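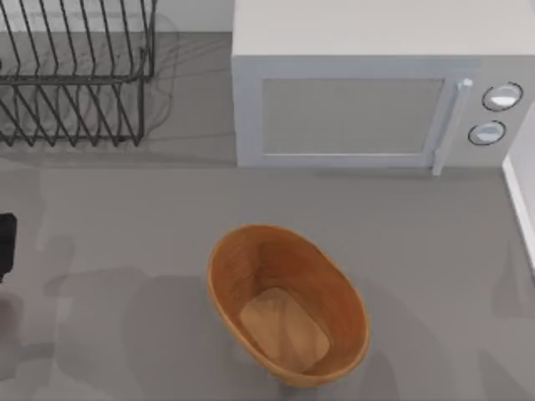
Overhead cam, sim kitchen, start of an episode

Sim success rate jumps when I hide the dish rack. Is my policy just bad?

Posted by kettle_drift, July 26, 2026

I'm training a pick-and-place policy in simulation with Pramon. The task is to grab the wooden bowl by the rim and put it in the rack. Over 664 demos the policy gets to 55 percent. If I hide the rack and only score the grasp, it does far better on the grasp than it does with the rack showing. Same bowl poses, same seeds.

The Pramon docs say their encoder is "robust to clutter." I don't see much clutter on that counter. A rack, a microwave, a bowl. I've read the Wikix page on thin structures and it tells me to add more data, which is what every page tells me. Before I burn another week on demos, is there something in the rendering I should check first?

Ông
Look at the shadows before you look at the policy. Your wires have faint doubled outlines next to them on the counter, and there are big soft gray patches running from below the rack toward the bowl. I'd guess a denoiser or temporal accumulation setting, but I can't tell that from one still. Render the same state with accumulation off and diff the two.

Then do the boring test. Freeze the bowl pose, move only the rack, and log the predicted grasp point. If the grasp point moves with the rack, more demos of the same layout won't fix it. I had one that drifted 35 mm and the loss curve looked beautiful the whole time.

Also, how many rollouts is that 55 percent from? If it's 30, I wouldn't believe the gap yet.

bravcombe_lab
Just use a bigger encoder. We switched at Bravcombe and it went away.

kettle_drift
It was 30 rollouts, yes. Rerunning with more. With accumulation off the doubled outlines are gone, but the soft patches are still there, so I think those are real shadows from the arm. The grasp point still moves when I move the rack, less than before. I'm not buying the bigger encoder until someone shows me the same test on it.

Ông
Randomize the light position next, and keep the old seeds so you can compare.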